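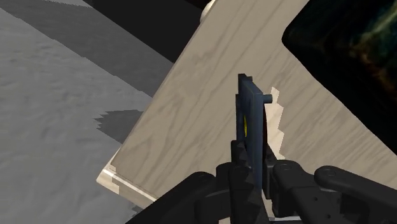 Elfriede Kälin puts the useful life of a parallel-jaw finger pad at one production contract, and she budgets for it that way. The pads wear, the part changes, and the line at Telside gets a new set machined before anyone has written down what was wrong with the old one.

The plant in Storthorpe runs small batches of valve covers, seldom more than 3000 pieces to an order. A changeover used to mean new fingers, a new grip force setting and a morning of test picks. Since January the fingers have stayed on the arm, and only the pads are swapped. Each pad is held by two screws and a dowel pin. The pin carries the location and the screws carry the load.

Grip force is the harder setting. Too little, and the part rotates when the arm decelerates. Too much, and thin covers bow, which moves the bore off its nominal position and causes the insertion step to fault. Telside starts with the part weight, multiplies for acceleration, divides by the friction at the two contact faces and then adds a margin. The result is checked with 100 picks at full speed before the batch is released.

Friction is the term most often guessed. A pad tested clean will not give the same figure after 1000 cycles with cutting oil on the parts. Bronholm, which supplies the pads, now ships each pattern with two values, one dry and one oiled, and recommends calculating from the lower.

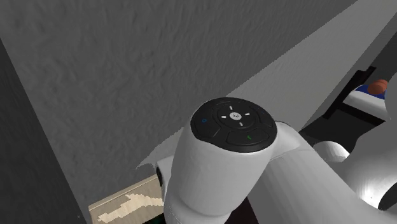 According to Krisztina Kovács, the calculation matters less than where the force is measured. Motor current at the gripper drive is convenient, but it includes losses in the screw and guides, and those shift as the grease warms up. She prefers a load cell clamped between the pads at the start of each shift, with the reading logged next to the commanded value.

The Nghiêm load cell used at Storthorpe reads to 300 newtons and fits in a jaw opening of most common sizes. A check takes less time than a tool change. When the reading drifts from the commanded value, the guides are cleaned and greased first, and the force setting is left alone until the check has been repeated.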